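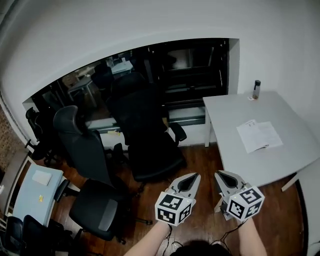 2019-11-19

Draughts again, and what to do about the room before the Matmont people move their desks in. I've had the floor on my mind most of all. Gladys Tanui wants it sanded back and oiled, and I keep telling her the colour is the best thing we've got, that reddish brown, and I'd hate to lose it for the sake of a few scuffs! You can see the seams between the planks right across the middle, so I went over those first with the torch and a bit of card. The card slid in easily at 9 spots, mostly towards the door. Marked them with chalk, must remember to tell the cleaners.

Then the window. I did the sill with a damp cloth and ran my hand along the bottom edge, and there's definitely cold coming in at the right-hand end (left end seems fine, so it may only want new seal on one side). Lambros Tzanetos reckons the whole unit was put in slightly out of true in April, when Panagiotou did the plastering, but he says that about every window in the building. Rang Fonport for a price on seal. They want 73 for the roll, which is more than we need, though the rest could go on the store room.

Blinds are the other thing. Once it's dark outside the glass turns into one great mirror and you get the tables and chairs staring back at you all evening. I find it really tiring when I'm trying to read a page of figures. Gladys doesn't mind it a bit. Asterport do a plain roller, order code 2301, but I'm not sure it'll sit well in the recess, so I need a proper measurement of the depth before anyone orders anything.

Still to do: felt pads for the white table legs, another go at the chalked seams with filler, ask Lambros where he's put the long tape measure. He had it last.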